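Subject: Re: Clearing a table, where are we really?

Gebremedhin Dinsa wrote:

> My sister runs the kitchen at a care home and keeps asking me when she can buy something that clears tables. I told her ten years. She said I told her that ten years ago. Does anyone on the list have numbers from this spring that I could pass on? I don't mean demo videos. I'd like to know how often it works when the stuff on the table is new to the machine.
>
> Also, is Povden still doing everything in simulation?

Gebremedhin,

Yes, Povden is still mostly in simulation, and so are we. The Ziltia runs finished in June. We did 1,000 attempts at the simplest version of the chore: one arm, one table, pick up an item you are told to pick up and put it somewhere else. The arm got 989 of them. That sounds like you could call your sister tomorrow, but all of those were with objects the policy had seen in training.

The mixed-object set is a different story, and I don't have a final figure for it yet. Small items sitting close against a bigger one are the main trouble. The fingers need room on both sides, and on a crowded table they often don't have it. Anything with a smooth round top is the next worst.

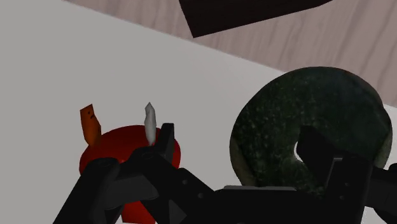
Ejigu's group tried letting the arm push things apart first. It helps, but it adds 2 or 3 moves per item, and each move is another chance to knock something over. A person clearing a table does this without thinking and carries four plates while doing it.

On the shop floor I'd be more hopeful. Dillov has a bin-sorting cell that runs a full shift, but the parts are all known and the lighting never changes. A care home dining room has neither of those going for it – plus wet cups, napkins, and people still sitting there.

So for your sister, I would say a cart that follows her around is worth looking at now. An arm that clears the table is not something I'd put a date on. I can send you the Ziltia logs if you want to go through the failures yourself. They're a bit of a mess and the column names changed halfway through, so ask me before you plot anything.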